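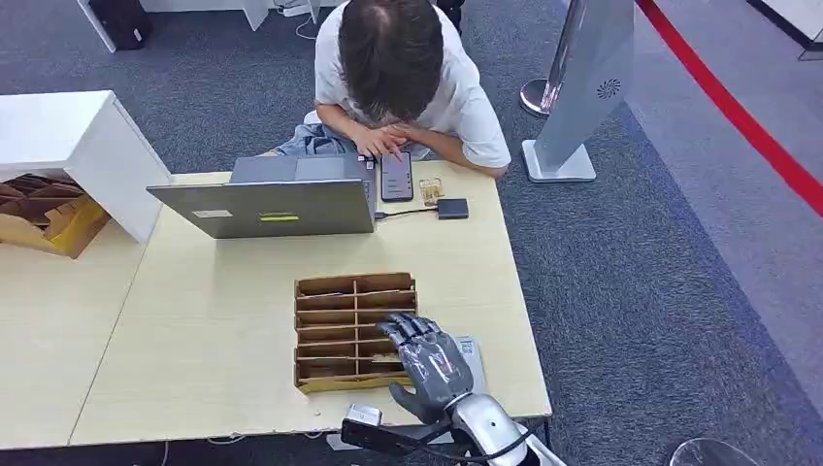
The Slot Organizer

Shanti Mathur set the organizer down on the long table and turned it until the open side faced her. It was brown and thin-walled, two columns of narrow compartments with a partition up the middle. All of them were empty. She had cleared them out herself the night before, in her kitchen, and put everything in a shoebox.

Across the table the man from Gastex was already working. He had his laptop open and his head down over it. His name was on the visitor list but she had forgotten it on the stairs and did not want to go back down and look.

"Is this in your way?" she said.

"No, you're fine."

She put the instruction sheet next to the organizer. It had come off the office printer, which was low on toner, and the type was faint. She could read it if she tilted her head. Skeseck was closing the Lerkent office at the end of the month, and the sheet told department leads how to label what they wanted shipped. Anything without a label by five would be thrown out or sold with the furniture. It was dated January 2026 and nobody had signed it.

The organizer was not on the furniture list. She had checked. It was not on any list, because it had never belonged to Skeseck. Mac Giolla had brought it in from home when he ran the mail desk, and when he retired he left it on the counter with the slots full. Shanti had taken over the desk and the organizer with it. That was 11 years ago.

In the beginning there was a name for every slot. The names were on strips of paper that Mac Giolla had glued along the shelves, and when people left he glued new names on top of the old ones. Some of the strips got thick. Then more of the mail went to email, and the sales people moved out, and she started peeling names off and not replacing them. Last November there were seven people left who got paper mail at all. Most of what they got was catalogs.

She had taken the organizer home over the weekend to clean it. She used a damp cloth and a butter knife for the glue. Her daughter came in for a glass of water and asked what it was for.

"Mail," Shanti said.

"It's nice. You should put shoes in it."

"They wouldn't fit."

"Baby shoes," her daughter said, and took her water upstairs.

What Shanti had not expected was that there would be anything in it. She thought she had kept the slots clear. But the panels were thin and some had bowed a little, and things had slid to the back and stood flat against it. She found a parking pass. She found a birthday card for a woman in accounts, signed by the whole floor, never given. She found two keys on a ring and a takeout menu from a place that was now a dentist. Behind the bottom shelf on the right there was an envelope with Mac Giolla's handwriting on it. It said 253.

There was no 253 at Lerkent. The rooms stopped at 240. She knew that because she had walked mail to every one of them. She held the envelope up to the kitchen light and could see the edge of a folded paper in it, and she did not open it. It went in the shoebox with the rest.

Now the shoebox was under her chair. She looked at the sheet again. Item, owner, destination. She took a label from her pocket and wrote "organizer" on the first line. On the second line she wrote her own name, crossed it out, and wrote Mac Giolla's. Then she could not think what to put for the destination.

"Do you know what 253 would be?" she said.

The man from Gastex did not look up right away. He finished whatever he was typing. "In what?"

"A room, I guess. In this building."

"It's not on my floor plan." He scrolled. "What I have is the new numbers, though. They renumbered it at some point. You want the old ones?"

"Do you have the old ones?"

"I have everything. They sent me everything." He scrolled for a while. She listened to the heat come on. "Old 253 is a closet," he said. "North stairs, second floor. It got closed up when they moved the wall. Now it's part of the copy room."

"When did they move the wall?"

He told her. It was before her time, and a good way before Mac Giolla left.

She took out the shoebox and found the envelope. The glue on the flap was so old that it opened when she bent it. Inside was a piece of lined paper folded in three. It was a list of names in pencil, and beside each name was a date and a dollar amount, and beside most of the amounts was a check mark. The amounts were small. Five, ten, ten, five. At the bottom it said, Cans in 253, take to depot when full, money to whoever is short. Do not say who.

She read down the names. Some she had peeled off the shelves on Saturday. One was the woman in accounts, more than once. Near the end, with no check mark, was S. Mathur, and twenty dollars.

She remembered the twenty. It was her first month, and her car had been towed from the front lot, and she had come up the stairs with her coat still on and said so to Mac Giolla because he was the only one there. Later that morning there was a twenty in her slot, with no note. She had asked three people about it, and all of them said it wasn't them. She had been meaning to give it back and had not known where.

"Anything good?" the man said.

"It's just a list."

"You need it scanned? I'm sending a batch tonight."

"No," she said. "Thank you."

She folded the list the way it had been folded and put it back in the envelope. Then she wrote Mac Giolla's street on the label. She was fairly sure of the street and not of the number. His sister lived two doors down from him, and the carrier would know. She pressed the label onto the side of the organizer and rubbed it with her thumb until the corners stayed down.

In her wallet she had a ten, a five, and some ones. She counted out eighteen dollars.

"Could you lend me two dollars?" she said.

He looked at her then. He leaned over to one side, got his wallet out, and handed two singles across the table.

"What's your name?" she said. "So I can get it back to you."

"Don't worry about it."

"I'd like to know anyway."

He told her, and she wrote it on the back of the instruction sheet. She put the twenty dollars in the envelope with the list and slid it into the bottom slot on the right, as far back as it would go. Then she went to look for some tape and a box that was big enough.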